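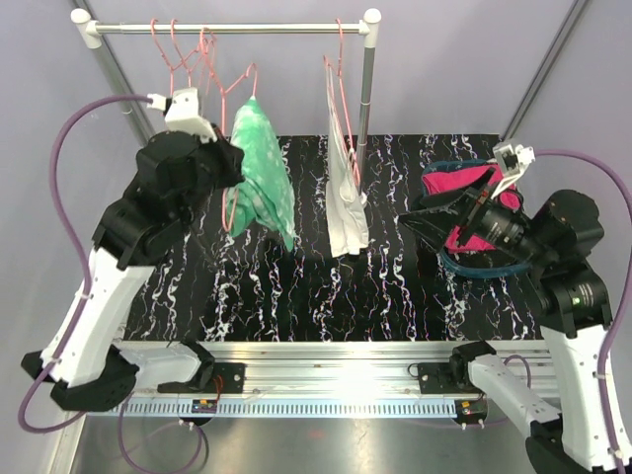 Garment rack task on the Wenadora two-arm teaching cell. Wrist cameras fitted on both grippers.

Wenadora Two-Arm Teaching Cell
Ernham part no. 458

Overview

The Wenadora cell is a bench-scale workstation for recording two-handed tasks by remote control or by hand guiding. Two arms share one aluminum rail along the front edge of the work surface. The operator drives both arms at once from a pair of leader arms, and the cell stores arm positions, gripper positions and camera video against a single clock. Recordings can be replayed on the cell or exported for policy training.

Work with cloth is the main use. Garments change shape each time they are gripped, and a taught path with fixed waypoints is of little use for them. The cell is set up so that an operator can repeat the same task many times with small changes in garment, hanger and starting position, and keep every run in the same format.

Teaching modes

Remote control. Each leader arm is paired with one follower on the rail. Joint angles are matched directly, without a Cartesian layer in between. Gripper opening follows a finger trigger. A foot pedal starts and ends an episode, so both hands stay on the leaders.

Hand guiding. The follower arms are switched to gravity compensation and moved by the wrist housing. Suitable for short reaching motions and for setting home poses. Not recommended for garment tasks, where the operator's hands block the wrist camera views.

Replay. A stored episode is sent back to the followers at 20, 50 or 100 percent speed. Run the first replay of any new episode at 20 percent with one hand on the stop button.

Cameras

One camera module is mounted on top of each gripper, and a fixed camera covers the whole workspace. The wrist camera cables run outside the arm links in a wide loop. Leave this slack in place. A cable tied tight to the wrist will limit roll and can pull the connector out during a long reach.

Exposure is locked at the start of each session. If lights are changed during a session, close it and open a new one.

Garment rack

The rack is a horizontal rod above the work surface, with end fittings and a vertical pole. It accepts ordinary wire hangers. Thin wire is preferred for hanging tasks, as the fingers close on it without padding. Bulky plastic hangers need the wide finger set, ordered separately.

Suggested starting layout for hanging tasks: spare hangers grouped on one half of the rod, garments in use on the other. Record the layout in the episode notes. Garments should hang clear of the surface unless contact is part of the task.

Work surface

Interchangeable panels in plain and patterned finishes. The patterned panels are used to vary the background between sessions. Change the panel only between sessions and enter the panel code in the session header.

Recording

Capture rate: 50 samples per second, all joints and grippers
Episode length: 5 minutes maximum
Episodes per session: 200 maximum
Storage: local drive, with copy to network share on session close
Labels: task name, operator, garment code, outcome
Clock: common to arms and cameras

The outcome field is set by the operator at the second pedal press: complete, partial or discard. Discarded episodes are kept on the local drive until the session is closed and then removed.

Installation

The rail ships assembled, with both carriages bolted in position. The cell needs a level bench or floor frame and a clear zone in front for the operator's station. Route the carriage cables below the rail. Check that the loop hangs free through the full range of travel before power is applied.

Carriage boards at the front of the rail have status lights. Refer to the service sheet for light codes. Do not unplug a board with the arms powered.

Supplied with the cell

Two follower arms with grippers
Two leader arms with finger triggers
Rail, carriages and carriage boards
Two wrist cameras, one fixed camera
Garment rack
Foot pedal and stop button
Service sheet

Options

Wide finger set
Additional surface panels
Kapoor bench frame, welded
Ernetti garment set, mixed fabrics, coded labels

Ordering and support

Quote part no. 458 on all orders. Cells ordered with the Kapoor frame ship in two crates. Leader arms are matched to their followers before dispatch and carry the same serial suffix; do not swap leaders between cells without running the pairing routine.

Technical contact: Mafalda Valente, Ernham applications desk. Include the session header file with any question about recordings.

Page revised October.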